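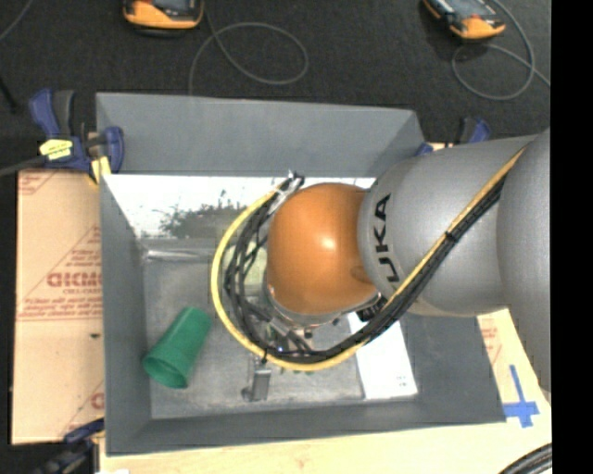 The Town That Kept Its Market Hall

Vernton -- On a wet morning in October, the doors of the old market hall in Vernton open at six, and the first vans back up to the loading steps on the river side. By eight the aisles are full of squash, late apples and sacks of dried beans, and the smell of frying onions has reached the bus stop across the square. The hall has worked this way, with few interruptions, for as long as the town has kept records of its rents.

The building was put up by the town when the grain trade moved down from the hills and farmers needed a dry place to sell. It has a long nave with a raised roof, brick walls on the two longer sides, and tall windows that were set high so that the sun would not fall on the butter. The floor slopes gently toward the river. Each evening the aisles were washed down from the upper end, and the drains cut for that purpose are still in use.

Trade was strongest in the years when the rail line from Luveck stopped within sight of the hall. Buyers came down on the early train, finished their business before noon, and ate in the rooms along the north wall. When the line closed, the wholesale buyers went elsewhere. The fish counters were the first to go, followed by the flower sellers, and at the lowest point only 4 stalls were let through the winter.

The town council considered several plans for the site. One would have turned the hall into a parking structure, with the front wall kept for show. Another called for offices on two levels. Neither plan found the money it needed, and the hall stood half empty while the roof over the south aisle began to leak.

Repairs were finally approved after a hard winter brought down part of the gutter. The work was carried out in stages so that the remaining sellers could stay under cover. The slates were taken off, sorted and laid again, with new ones brought from the quarry at Irnomitz, where the stone has the same dark blue-green color as the old. The windows proved more difficult. Their iron bars had rusted into the brick, and much of the glass broke as it was removed. The replacement glass is slightly clearer than the original, and the difference can be seen on the west side in the late afternoon.

The hall now has 23 permanent stalls, and a waiting list is kept at the town office. Rents are set by the length of the counter, as they were when the building opened. A seller may hold no more than 2 counters, a rule that was brought back after long debate and that continues to draw complaints from the larger farms. Smaller growers from the Riedl valley, many of whom bring a single crop for a few weeks each year, use the open tables near the east door and pay by the morning.

Cheese remains the main draw for visitors. The firm white rounds sold at the upper end are made on the high pastures above Riedl and are kept in salt water until they are sold. Local cooks grate them over boiled potatoes or fry them in thick slices. The season ends when the herds come down, and the last rounds are usually gone before the first snow.

Evening use of the hall is still a matter of discussion. Concerts have been held in the nave, which carries sound well, but the stallholders object to moving their counters, and the town has agreed to limit such events to the summer months. A proposal to reopen the dining rooms on the north wall will go before the council in the spring.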